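30th October

I've been busting to share this one! The Wuvura Makers' Market is back at Vakdale in December, and this year they've added a whole section for people who work with antler, horn, feather and hide. I went last year for a quick look and came home with a carved antler knife handle (and no money for lunch).

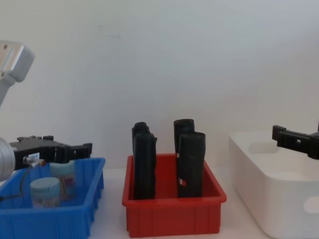 Blue, red and white bins in a row on a white tabletop.

There'll be 62 stalls, up from 105 applications, so the organisers clearly had some hard choices to make. Shakya Leather is coming back with those gorgeous deerskin gloves, and Ketari is bringing a feather hatband range I've had my eye on for ages. The colours are unreal! Entry is $12 and kids get in free.
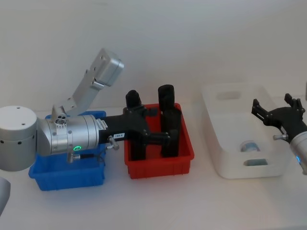
I'm most excited about the antler carving workshop, which runs both mornings. Last year's market drew 797 people over the weekend, and the workshop filled before I'd even found a park, so book early if you're keen. Bring your own apron and safety glasses, and wear something you don't mind getting dusty. I'll be the one hovering near the hatbands.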